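Arm lets go of the glass before it's on the hook – grip fault or something else?
Posted in Robot Arms & Grippers, Flirkton Community Help
Thursday, August 1, 2024

Mutua Lyimo
Hi all, hoping someone has run into this. I've got an arm hanging coloured stemmed glasses on a chrome tree rack, feet up, bowls down. It picks up fine and carries fine, then every so often it opens too early and the glass goes down onto the tabletop. Over 300 hangs I've had 9 drops, and I can't find a pattern in the colours.

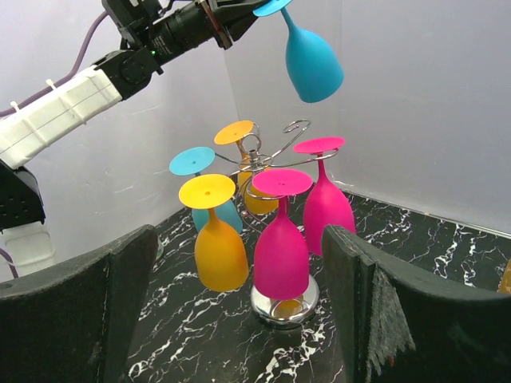 Carrying a blue one by the foot, five already on the rack.

What's bugging me is that the log says the hang was good every time. No fault, no stop, it just heads off for the next glass as if all is well. Last week it carried on for three more picks with a glass lying under the rack, and I only caught it when I came back with my coffee. I've cleaned the finger pads, slowed the last bit of travel and swapped the gripper cable. Same thing.

I'm using the stock Masura grip script and haven't touched the release part. Is it the gripper, or am I looking in the wrong place?

I pulled a view from down at the gripper too, in case the angle helps. It gets pretty tight in there once the neighbours are hung.
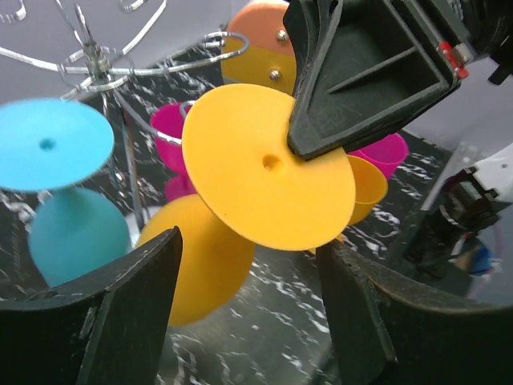
2 replies

Rugemalira
I'd leave the gripper alone for now. If it carries the glass all the way over and only loses it at the rack, your grip is probably fine and your release is being triggered by the wrong thing. I had nearly the same trouble with mugs on pegs. My script opened on the first bump it felt, and the bump was often the mug next door – not the peg at all.

Try this. Hang one glass on a bare rack, then do the same hook with glasses on both sides, and write down the contact height each time. If the crowded ones trip higher up, you've found it. I ended up asking for contact and the right height together before it was allowed to open, then a small tug downward at low force before letting go completely. Mine ran at 81 per cent of its old speed after that and I could live with it.

For the log, "good" likely just means the fingers opened when they were told to. You want a check afterwards that the foot is still up at the hook, and a proper stop if it isn't. Please do that one first. An arm that keeps working over a loose glass will sweep it off the table sooner or later, or you'll reach in to grab it while the thing is moving. Hit stop before your hand goes anywhere near it, even for a quick grab.

Flollov
had this, turned the grip force up and it went away. might have been luck, I also moved the rack that day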